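Doltden College of Retail and Hospitality
Small Store Operations, Unit 6: Shelving Packaged Snacks
Course handout. Notes by Valentin Deschamps
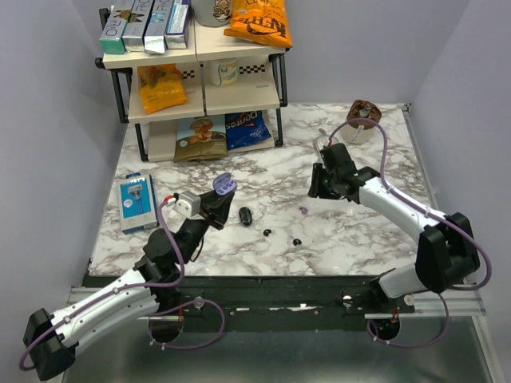 6.1 Scope

Unit 5 dealt with receiving and back stock. Unit 6 deals with the last few feet: getting packaged snacks onto open shelves so that they stay where they were put, can be read by a customer, and can be taken down with one hand. The unit covers ambient goods only. Chilled and frozen goods are in Unit 8.

The shelf used throughout is a small open unit with three boards. Open means no door and no front lip. Most of the difficulties in this unit come from the missing lip.

6.2 Terms

Tier. One board and the air above it, up to the underside of the next board. The top tier has no upper limit except the customer's reach.

Facing. One package front, visible to the customer. Two boxes of the same item side by side make two facings. Two boxes one behind the other make one.

Depth. The distance from the front edge of the board to the back. Depth is measured on the board itself. Posts are not included.

Overhang. Any part of a package that passes the front edge of the board. Overhang is recorded per package and not per tier.

Void. An empty stretch of board wide enough to take another package of the kind already on that tier. A narrower gap is called slack and is not recorded.

Footprint. The area of board that a package covers in its resting position. For a rigid box the footprint is fixed for each orientation. For a bag it changes each time the bag is handled.

6.3 The three package forms

Snack packaging is treated here as three forms: box, cylinder and bag. The contents are not relevant until section 6.7.

Boxes. A narrow carton can lie flat in two ways, with the long side parallel to the front edge or with the long side running back from it. The second position gives more cartons per foot of shelf and shows the customer only the end of each one. It is the right choice where the end panel carries the name in readable type. In the worked shelf four narrow boxes lie side by side at the left of the top board in this way, long sides toward the wall. Three of them carry lettering on silver, and the fourth, silver and dark purple, shows a white label panel with small print. Small print does not identify a product at arm's length. A carton presented on such a panel should be turned until a panel with the name is toward the customer, if it has one.

End flaps are to be checked at the same time. The third box on the worked shelf has a flap at the front end that is crumpled or open. A flap in either condition is a reason to lift the carton and inspect it before anything else is done on that tier. If the flap is only creased and the closure holds, the carton stays. If the closure has failed, it is pulled and written up on the damage sheet.

Cylinders. Tubs, cups and cans stand on their base. They are stable on a level board and need no support from neighboring goods. Their weakness is rotation. A cylinder can show any part of its label, and the correct part must be set by hand each time. The top board of the worked shelf has one gray cylindrical container, the middle board one white cup or tub with a pale green and yellow label. The label on the second one is partly in the shade of the board above. Shade is a question of depth. A short cylinder should be brought forward until its label is in the light, but its full base must remain on the board.

Bags. The bag is the difficult form. It has no fixed base, its center of mass moves with the contents, and the film is slippery against a smooth board. Four bags are on the worked shelf, and each shows a different resting position.

Top board, right end: a glossy orange bag lying down, lettering upside down to the viewer, one lower corner slightly past the front edge.
Middle board, left half: a smaller yellow-orange bag, leaning, angled toward the front.
Bottom board, near center: a gold, brown and cream bag with round brown food pictured on it, lower edge past the front of the board.
Bottom board, immediately to the right: a blue Doritos bag, tilted.

6.4 Overhang

The working rule in this course is zero overhang for rigid packages and zero overhang for bags below shoulder height. Above shoulder height the same rule applies and is checked twice a shift.

Overhang on a bag is of two kinds. In corner overhang only one corner passes the edge and most of the weight is over the board. In edge overhang a whole side passes the edge. The orange bag is a case of the first, the gold, brown and cream bag a case of the second. Corner overhang is corrected by rotating the bag about its own center until the corner comes back over the board. Edge overhang is corrected by lifting the bag and setting it down farther back. Pushing is not recommended. The film folds under, the front of the bag rises, and the overhang returns within the hour.

Shigeru Tsuji's tally from the Dirnham training store is used for the exercise in 6.8. Over one February he logged 3824 bag placements on open shelves. Of these, 399 had some overhang at the next check. Cartons were logged in the same period with 1084 placements, but overhang was not recorded for them and the two sets should not be compared.

6.5 Leaning and tilted bags

A bag that leans must lean on something. Acceptable supports are the back of the unit, a divider, or a rigid package of at least two thirds its height. A neighboring bag is not a support. Two bags leaning on each other move together when either one is taken.

The angle of lean affects the facing. A bag tipped well back shows its print foreshortened. A bag tipped forward shows its print well until it slides. The usual compromise is to set the bag nearly upright with the lower seam flat on the board and the fill shaken down evenly before placing. Shaking down takes two or three seconds and should be done gently with chips.

6.6 Filling order on a three-tier unit

1. Clear the unit and wipe the boards from the top down. Let them dry.
2. Place cylinders first. They mark out the width of each tier.
3. Place cartons second, starting from one end and closing each against the last.
4. Place bags last, in the spaces that remain.
5. Step back two paces and check readability on every tier.
6. Check the front edges from the side, with the eye level with each board in turn.

Where a board is divided by a seam, treat the two halves as separate lengths. A package should not straddle the seam if the boards meet unevenly there. Run a fingertip across the seam at step 1. On the Druseo units in the practice room the halves can be leveled with the screws underneath. Ask for the key at the start of the session.

Weight goes low. A heavy tub on the top board with light bags below it is a fault even where every package is straight and within the edge. Light cartons may go on any tier.

6.7 Grouping

Grouping may be by form, by contents or by brand. The three give different shelves from the same goods. By form is the quickest to fill and the easiest to keep tidy, and it is the default for practice sessions. By contents is preferred by customers looking for something sweet or something salty. By brand is normally required only where the supplier pays for the space.

The worked shelf is mixed. The cartons are together, but bags appear on all three boards and the two cylindrical packages are on different tiers. The left portion of the bottom board is a void. Under grouping by form, the simplest revision is to leave the cartons where they are, bring the cylinders together on the middle board, and move the smaller bag down into the void. The orange bag then has to be dealt with. Students should decide whether three bags and a fourth will fit on the bottom board without breaking the rule in 6.4, and show a sketch with widths.

6.8 Exercises

1. Draw the worked shelf as three long rectangles, one per tier. Enter each package with its form (B for box, C for cylinder, G for bag). Mark overhang with an arrow and the void with a dashed outline.

2. From the Dirnham tally, calculate the overhang rate for bags as a percentage, to one decimal place. State how many overhanging bags you would expect in 1000 placements at the same rate.

3. Write a correction list for the worked shelf, one line per package. Use only the verbs turn, lift, rotate, move and inspect. Packages needing no correction are entered as "leave."

4. Regroup the same goods by contents. Note every package whose contents cannot be determined from the side facing the customer, and do not guess.

5. Ebihara trays (the shallow clear ones, in the cabinet by the door) may be used as a front lip for one tier. Choose the tier and defend the choice in no more than 80 words.

Written answers to 1 through 4 are due at the Monday session. Exercise 5 is done in pairs at the unit. Bring a tape measure marked in inches; the practice room has only three.

6.9 Reading

Unit 5, sections 5.4 and 5.5, on carton damage. The damage sheet is at the back of the course binder, after the temperature log.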